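Brown marks on cream marble top, will they come out?

Posted by Houda Tazi, 4/3/19

I have a cream marble top on the small table in our hallway. It is where everything gets put down when we come in: keys, post, my card holder, glasses of water. There are now brownish marks across part of it with jagged edges, a bit like the coastline on a map. They look like water marks but they are browner than any water mark I have had on wood.

I bought the table second-hand in July and the seller said it was marble. I never asked whether it had been sealed. So far I have tried warm water with washing-up liquid, which did nothing, and a microfibre cloth on its own, which also did nothing. I have not used anything stronger.
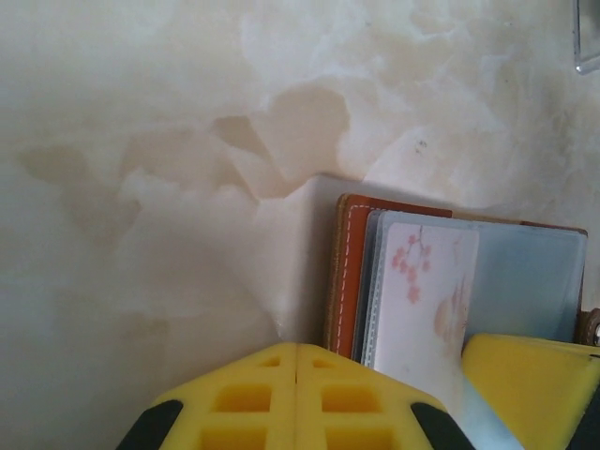 My other worry is the card holder. It is leather, orange-brown, with plastic sleeves inside, and it lives on that table most of the day. Could the colour be coming out of the leather and into the stone? I don't want to clean the marks off and then have them come back. My sister says to use vinegar but I thought I would ask first.

Is it also possible that the marks are just part of the stone? The rest of it has beige blotches anyway and I can't say I looked at it very closely when I bought it.

Souad Naciri

Do not use vinegar. It is an acid and it eats into marble, and you will end up with dull patches that need re-polishing. The same goes for lemon juice and most limescale sprays.

First find out if it is a stain or the natural pattern. Look for the same colour on the underside or the edge of the slab. If a brown vein carries on over the edge, it is in the stone and no cleaning will shift it. If you have the seller's old photos, compare those too.

If it is a stain, try a poultice. Mix bicarbonate of soda with water until it is like thick yoghurt. Spread it over the mark and a little past it, cover with cling film, tape down the sides and leave it overnight. Then take off the film and let the paste dry fully before you lift it with a plastic scraper. Wipe with clean water and dry it. Mine took 3 goes for a tea stain on a windowsill, so don't give up after the first. Test it somewhere out of sight.

Rusty brown marks can be from iron, either in the stone itself or from something metal left standing in the wet. Bicarb won't do much for those. You would need a rust poultice made for marble, and check the label says marble because many rust removers are acid.

As for the leather, dye can transfer if it gets damp. Leave the card holder on a damp white cloth for an hour and see if any colour comes off on it. I would put it in a tray either way.

Mostafa Berrada

are you sure its marble? my mum had one the same and it was only a printed top. put a drop of water on it somewhere and leave it 10 mins, if the stone goes darker its real and not sealed. if nothing happens could be either

Elaine Vieira

Agree with Souad about the vinegar. Once it is clean and has had a couple of days to dry out, put a stone sealer on it. We used one on our bathroom shelf and spills wipe off now if you get to them soon enough. It won't help with marks that are already there.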